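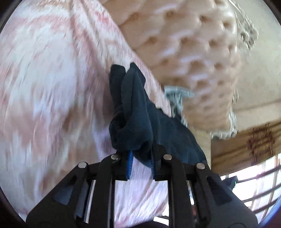
図2-1 ハンドグリッパーで紺色の布をつまんだところ(ベッドの毛布の上)

第2章 買う前に決めておくこと

こんにちは、導入ガイド担当です。この章ではまだ電源も工具も使いません。用意するのは紙とペン、それから予算の上限だけ! 私は最初のとき、ここを飛ばして注文してしまい、あとで買い足しだらけになりました(送料だけでけっこう痛かったです)。

手順1 作業をひとつだけ選ぶ
「家事全般」と書くと見積もりが終わりません。図2-1のような布をつまむ作業なら「寝室で布を持ち上げる」くらいまで絞ってください。場所もいっしょに書いておくと、手順3が楽です。

手順2 グリッパーの台数を決める
同時に作業する人数に、予備を1台足します。私たちは作業者4人で5台にしました。予備を削りたくなる気持ちはよくわかるのですが、修理に出している間も人の予定は動いてくれないんですよね。

手順3 消耗品を拾い出す
指先のパッドは本体と別の行に書きます。図2-1では青い溝付きのパッドが付いています。布を中心に使うのか、硬いものもつかむのかで交換の間隔が変わるので、見積もりを頼むときに用途も伝えましょう。
注記:Skuvholmの交換パッドは11組入りの箱単位です。台数で割り切れなくても気にせず、端数は予備に回してください。

手順4 見積もりを取る
Dralldenの窓口には、本体、パッド、保管ケース、送料を別々の行で出してもらいます。「一式」でまとめられると、翌年の更新時に何がいくらだったのかわからなくなります。私たちの初回分は、本体と付属品の合計が2,267ユーロ、送料と保険が272ユーロでした。為替で動くので、円の予算には少し余裕を。

手順5 納期から逆算する
10月に使い始めたいなら、夏のうちに発注を済ませておくと安心です。受け取り、動作確認、練習の日も予定表に入れてください。練習の時間は忘れがちですが、布は形が定まらないぶん、箱やコップより長めに見ておくのがおすすめです。

注意:作業場所の広さを測らずに台数を増やさないでください。ベッドまわりは思ったより狭く、二人並ぶと腕がぶつかります。

注意:パッドの互換性は必ず型番で確認を。色が同じでも寸法が違うことがあります。私はこれで一箱むだにしました……。

注記:社内の稟議用ひな形は、Detlef Teuberさんが作った表をそのまま使えます。Mwakalingaの保守契約を付ける場合は、下から2行目に年額を記入してください。付けない場合は空欄で大丈夫です。

見積書がそろったら、第3章「受け取りと開梱」へ進んでください。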